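About Inard

Inard is a small household service in Castirlow. We take care of beds, bedrooms and clothes for people who have no time for it, or no strength for it at present.

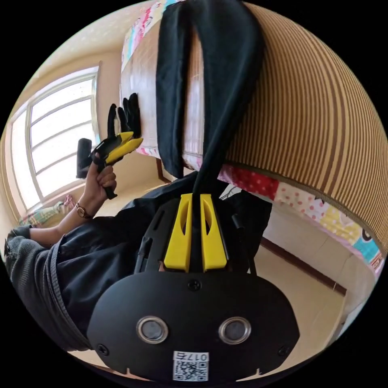
We started in May with one client, a guest house on the road to Kundedow, which asked us to make the beds and fold the linen during one busy month. The month became a season. After that, private homes began to write to us, and today we visit 25 households on a regular plan, and the guest house too.

Our work is simple to explain. We change the sheets, we shake out the covers, and we hang or fold the clothes that have collected on the bed and on the chair. If you have a way of folding your jumpers, please show it to us at the first visit and we will write it down. Many families have a way, and they are often surprised how different it is from the way of their neighbours.

Dark clothes we keep apart from light ones, also when they are clean, so that no fluff goes from one to the other. Jackets are hung with the zip or buttons closed. Knitted things are always laid flat, never on a hanger. We do not iron, but we can bring your ironing to Nguyen Laundry in the same street as our office, and collect it again – the price is theirs and we add nothing to it.

A normal visit takes two hours. Larger homes can book 4 hours, and this is also what we advise for a first visit, or when the wardrobe must be changed from summer to winter. We bring our own baskets and cloths. We do not bring strong cleaning products, and we do not open drawers or boxes which you have not mentioned to us.

Inard is registered in Castirlow and insured for damage in the home. Until now we have made one claim, for a bedside lamp, and the client is still with us.

Our office is at 315 Mill Road, on the ground floor, behind the bicycle shop. You are welcome to come in the morning without an appointment. In the afternoon we are usually in the homes of clients, so it is better to leave a message and we will ring you back the same evening.

We work in Castirlow and in the villages as far as Kundedow. If you live a little further away, please ask us – sometimes there is a place on the route.

Page last changed: 2021-09-21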